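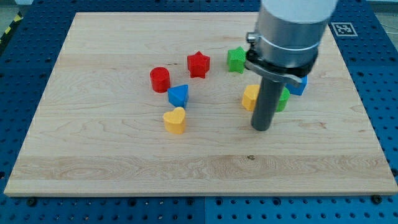
Unit 3: When the cell comes to the packing hall
Course notes, Work and Automation, Clumham evening program

Before this unit, please read again the two pages on job tasks and job titles. We will need the difference between them. A job title is what stands on the contract. A task is one thing a person does in the shift, for example checking a label or turning a part so that it faces the right way. Machines take over tasks. What happens with the job after this is decided by people, and this is our subject for the evening.

3.1 The case

Canico is a company which sorts and packs small plastic goods, mostly toys and kitchen items. The site in our case is the Nadska hall. Before the change, 40 people worked there in two shifts, and 14 of them were at the sorting benches. The work at the bench was to take mixed pieces, separate them by shape and colour, and put the complete set in a tray. On a good day the hall sent out 3,818 trays.

In September the company began trials with a robot cell for the sorting. The trials were done on a small bench first, with few pieces, and only later on the line. This order is common. A small bench lets the staff see how the arm behaves near pieces that lie close together, and they can stop and change things without delaying any customer.

3.2 What is easy for the hand

Many students think the difficult part must be recognizing the colours. For most cells of this type it is one of the easier parts, if the light is even. The difficult part is contact. A round piece rolls when it is touched on the side. A star can catch the point of its neighbour and pull it along. A person at the bench feels this in the fingers and corrects it, usually without noticing. When the workers at Nadska were asked to describe how they do it, most of them could not say it in words. They had to show it.

Please note this point for the assignment. Knowledge of this kind is called tacit knowledge. It is seldom written in the work instruction, and so it is seldom counted when a manager calculates what the job is worth.

3.3 What changed for the people

a) Position in the room. The sorters used to stand side by side and talk during the work. After the change, one operator looks after the cell and the next colleague is behind the floor marking on the other side. Several people named this as the biggest loss, before any question of pay.

b) Rhythm. At the bench, the tiredness came slowly and it was in the shoulders. At the cell there are long quiet periods, and then a stop which must be solved quickly. Some operators like this. Others said they go home more tired than before, though they have lifted nothing.

c) Skill and grade. The operators had 19 hours of training, in paid time. They learned to restart the cell, to check the position markers and to teach a new pick point. For the first months they stayed on the sorter's pay grade. The union representative asked for a new grade, and the company agreed to it after the trial period – but only for those who had passed the operator test.

d) Who is not in the hall any more. No one was dismissed. However, when temporary contracts ended they were not renewed. In the company newsletter this was described as "no job losses". Discuss with your neighbour whether you find this description fair.

3.4 A comparison

The Baxter site of the same company received the same type of cell, but there the sorters were invited from the first week of the trial. They proposed to spread the pieces before the arm reaches in, a habit they had from their own work. At Nadska this idea came up much later, from a Saturday shift which had become impatient with the stops. We should be careful with conclusions from two sites. The Baxter hall is smaller and the product range is narrower, so part of the difference can come from there.

3.5 Words for this unit

Cell: the arm, its table and the safety area, taken together.
End tool: the part at the end of the arm which touches the piece. It can grip, push or suck.
Deskilling: a job loses the tasks which needed experience.
Upskilling: a job receives new tasks which need training. Both can happen in the same job at the same time.

3.6 Preparation for next week

Choose one job you have done yourself, paid or unpaid. Write down up to ten tasks from one ordinary shift, in the order they happened. Mark the ones a machine could do on a small test bench, and then the ones where you would want to be asked first. Half a page is enough. Handwriting is accepted if I can read it.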